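My employer has discovered sleep. Cenell paid for an app called Clemus, which gives you a score every morning, and mine was 40. Pichit Bunnag from accounts got his up to 747 points for the month and now walks around like a man who has met God.

The app's advice is to stop looking at screens by 9 p.m. and write down your worries on paper. I wrote for 2 pages and was wide awake by the end of it.

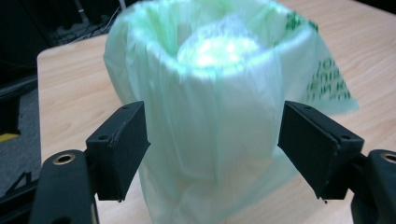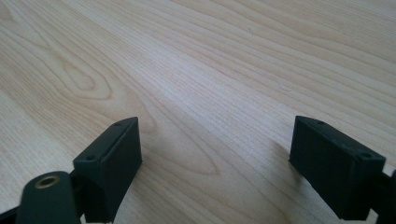 So I quit the worry list and went back to reading in bed, a dull history of canals. Out cold by page four. Clemus gave me a 38.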